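Table update, finally

OK so quick one, I have twenty things to do and the kettle's on. Several of you asked what happened with the table. The table is staying. I know. After all that.

For anyone new - we moved into the Ondholm flat in June, and the table came off a classifieds listing for 135. Two people to carry it up, three floors, one of them me in sandals. Stupid. My plan was always to replace it with the long one from Berge, which I'd been looking at since winter and which was 285 before delivery. Delivery was another 90. For a table! I had the tab open on my phone for so long that it started to feel like mine.

Then I measured. Properly, with tape on the floor, chairs out, someone sitting in them. The Berge one would have left me going sideways past the fridge every morning. Closed the tab. Bit of a sulk.

So now I'm trying to like what I have, and mostly I do. The color is good. Warm, orangey brown, very stripy, and it goes nicely with the green chairs in the evening when the lamp's on. There's a part where the grain stops being straight and goes into big loose curves and I always end up sitting at that part. No idea why. The scratches are there too, pale little ones. I've tried the walnut trick (rubbing an actual walnut on it, my aunt swears by this) and all I got was walnut on the table. Hertta Väisänen wrote to me after the last post and said to leave scratches alone unless you can feel them with a fingernail. I can't feel most of them. Leaving them alone then.

Crumbs are another matter. I wipe, I turn around, crumbs. Some of it is bread, some of it is the paper bits that come off when you tear an envelope open in a hurry, and some of it I think is dried candle wax. What I do now:

Dry first. Always dry. A wet cloth on crumbs just makes paste and pushes it along.

Soft brush and dustpan, the small set, lives on a hook by the door. Mine is an old Nikari one and the bristles are going but whatever.

Then a damp cloth, wrung out hard, one drop of dish soap. Go with the stripes. Does it matter? Probly not. Looks better to me.

Then dry it again with a tea towel. I skip this on weekdays.

Anything stuck on gets a warm cloth laid over it while I drink my coffee and then it lifts with an old bank card. Do NOT use the scouring side of the sponge. Ask me how I know.

Bastian Vogler asked in the comments if I oil it. No. I had the tin of Galtinance out, lid off, rag in hand, and then read the back, and it's for bare wood that drinks it in. I tried a dab on the underside first and it just sat there, all sticky, for 7 days. Wiped it off. If yours is the same don't bother, soap and water is enough.

Next up is placemats, becuase the plates slide about and I hate the noise. I want something washable and not gray. If you've got a kind you like tell me in the comments, and please say how they do with beet juice. I'm going to the fabric place on Monday anyway so there's a chance I just make them.

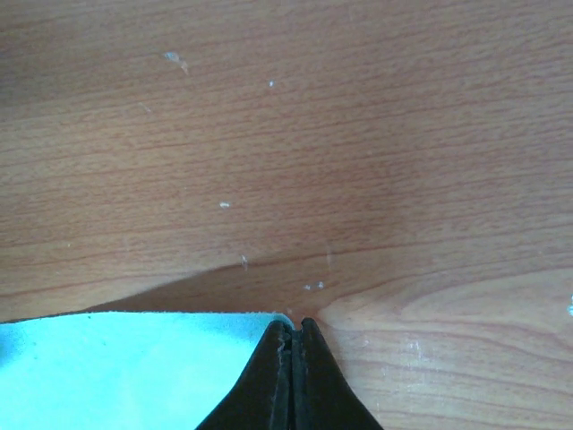
Kettle's been done for ages. Chair pads are after the placemats, two of the old ones have gone flat as pancakes and I'm keeping the covers if the zippers survive the wash. More when I have it.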